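Hiritero Study Goods
Home Planners Index cards Binders Shipping Contact

Stilloda Exam Season Planner

In stock. Ships flat in a cardboard mailer.

Hi, I'm Édgar Grajales and I make the Stilloda. It's a paper planner for the last stretch of a semester, the part where the exam schedule finally gets posted and you find out you have organic chem in the morning and linear algebra that same afternoon. It covers six weeks and then it's done. You can start it in March or in October or whenever your school decides to ruin your month, because none of the pages are dated. You write the dates in yourself.

I started making these when I was in my second year and kept losing track of which exam was in which building. I had the schedule saved on my phone, and a printout, and a second printout from after they moved two of the rooms, and I showed up to a stats final holding the wrong printout. I got in (the proctor was very nice about it) but I had to sit in the front row in a coat because I'd run the whole way and then there was no hook. So the first page of the Stilloda is a big grid with a line for each exam: course, date, start time, building, room, seat number if your school does that, and a wide box at the end that just says "changes." Write in the changes box in pen. Cross out the old room. I mean really cross it out.

What's inside

The exam grid, up front, on heavier stock than the rest so it holds up to being flipped back to all day long.

Six week spreads. Each one opens flat across two pages, with the days running down the left side and a column for each part of the day. I tried an hour-by-hour layout in the first version and people hated it. Me too! I'd miss one hour and feel like the whole day was shot. Morning, afternoon and evening turned out to be plenty.

Topic lists. These are pages in the back where you list what's on each exam and check things off. There are three little boxes next to every line, because I like to go through everything three times: once to read it, once to do problems, once the night before. If you only go through it once, fine, check one box.

A page for what to bring. Calculator, ID, pencils, the formula sheet if they let you have one. I left a lot of blank lines since every professor has some rule.

Blank graph pages, for whatever. I get more mail about the graph pages than about anything else in the planner, mostly from people who want more of them. I'm thinking about it.

The paper

It's the same Soltani paper I use in the index cards. It's off-white and a little toothy, so pencil looks good on it and gel pens dry fast. Fountain pens are okay if you don't have a super wet nib. Highlighter will show through a bit on the week spreads. It won't go all the way through to the next sheet, but you'll see a shadow. I tested a thicker paper and the planner got so fat it wouldn't close with a pen in it, so I went back.

The cover is a plain gray card with a clear plastic sheet over it. There's an elastic. The elastic on the older ones was too tight and bent the corners, and if you have one of those, write to me and I'll mail you a new elastic, they just slip on.

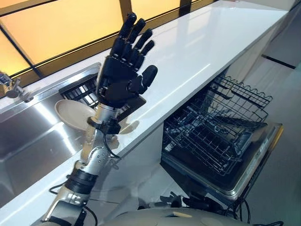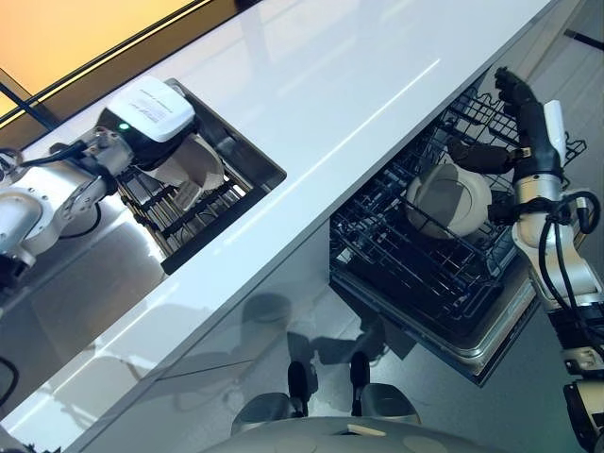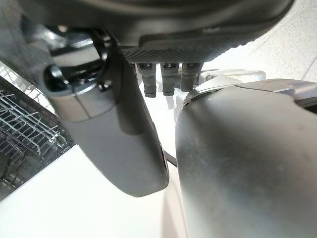
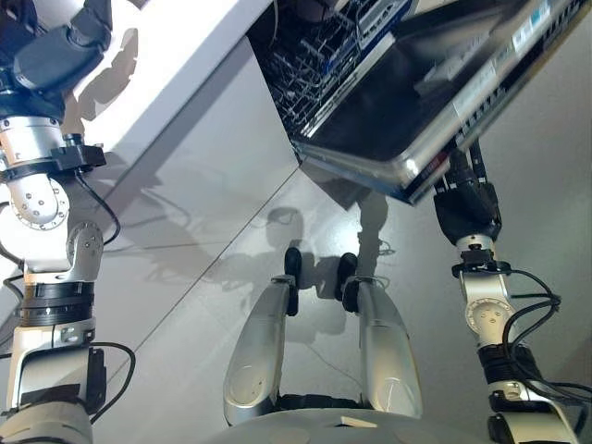

Robot arms and hands up close, with an open dishwasher in each one.

Things that go with it

Soltani index cards, box of 600. Ruled on one side and blank on the other. The 600 box is the one to get if you're in a language class or anything with anatomy in it. There's also a box of 300 if that number makes you tired. Both come with tabbed dividers, and both fit in a regular card box from the office supply store, so you don't have to buy one from me (I don't sell one anyway).

Skakora binder. It's a slim three-ring binder with a pocket sized for the Stilloda, so you can keep the planner and your past exams in one place. Comes in dark green and brick red. The brick red is running low and I haven't decided if I'm ordering more of it. The green one has been my own binder for a long time now and the corners are worn through to the board – still closes fine.

If you buy the planner, the small card box and the binder together there's a bundle price in the cart. You don't need a code, it just takes it off.

How I fill mine out

People ask, so here it is. Day the schedule comes out, I do the grid and nothing else. Then I go to each exam and count back to the last day of new material, and I draw a line across the week spread there. Everything under the line is review. Then I do the topic lists, which takes forever, and I do them with the syllabus open and a snack. After that I only plan one week at a time. If I plan all of it in one go I just make a beautiful document that I never look at again.

I also leave the evening before each exam empty. You'll want to fill it in. I put a big slanted line through the box so I can't.

If two of your exams overlap, please go to your registrar's office the same day you notice. Most schools have a form for it and most of those forms have a deadline that's earlier than you'd think. The planner has a spot for "who I talked to" at the bottom of the grid, and that spot exists for exactly this.

Questions I get a lot

Does it work for high school?
Sure. The grid has more lines than you'll need. My cousin used one for her AP exams and used the leftover lines for driving lessons.

Can I use it for more than one semester?
It's really made to be used up. Some people do it in pencil and erase, and the Soltani paper handles that okay the first time. I wouldn't try for a third.

Is there a printable version?
Only the exam grid. There's a link at the bottom of your order email and you can print as many as you want for yourself and your roommates. Print it at full size, the seat number column gets tiny if you shrink it.

Is it left-handed friendly?
It's bound along the top for this reason! I'm left-handed and I got tired of the coil in my wrist.

Do you do bulk orders for tutoring centers?
Yes, write me first. I put them together myself on a long table and a big order takes some planning. Before finals season I need more notice than at other times of year, so if you want them for spring, March is late.

My school uses periods or blocks and not times. Will it fit?
The start time box is wide enough to write "Block C" or whatever they call it.

Shipping and returns

Orders that come in before noon usually go out the same day. I walk them over to the post office after lunch. If something shows up bent, send me a picture of the mailer and I'll send another one. Unused planners can come back, and used ones can't, though one guy did send me his filled-in one after he graduated and I have it on my shelf. He had the world's smallest handwriting.

Cards can be returned if the box is still sealed.

Specs

Binding: top coil, black
Cover: gray card with clear sheet, elastic closure
Layout: six undated week spreads, exam grid, topic lists, bring list, graph pages
Paper: Soltani off-white
Pen loop: no, but the elastic holds one

Add to cart
Add to wish list
Email me when the brick red Skakora is back

You might also like: Soltani index cards, box of 300 – Soltani index cards, box of 600 – Skakora binder, dark green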